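Hi Araba,

September went better than I feared! The Prothero money covered 42 travel cutlery sets for the lunch club, and we've handed out 17 so far (the rest go out Saturday, once Glenys has the name tags). The cow-print handles won the vote by a mile, the kids adore them.
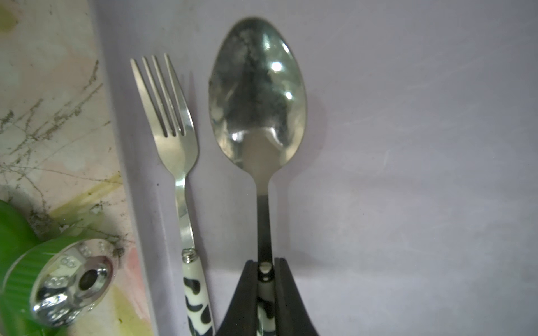

Fork and spoon with the cow-print handles.

I did wonder about sets with cases, because loose forks vanish in school bags. So I'd like to stick with hard cases even though they cost a bit more. The pink mat has had a hard life, I know, and a new one is on my list for next term.

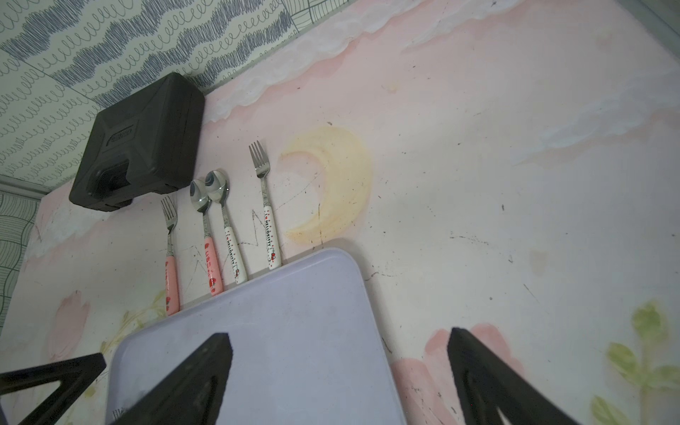 Cutlery and black case on the moon-and-flowers mat.

We still have 93 dollars left over. Could I put it toward napkins? Let me know before the Ukness order closes!

Glenys says hi.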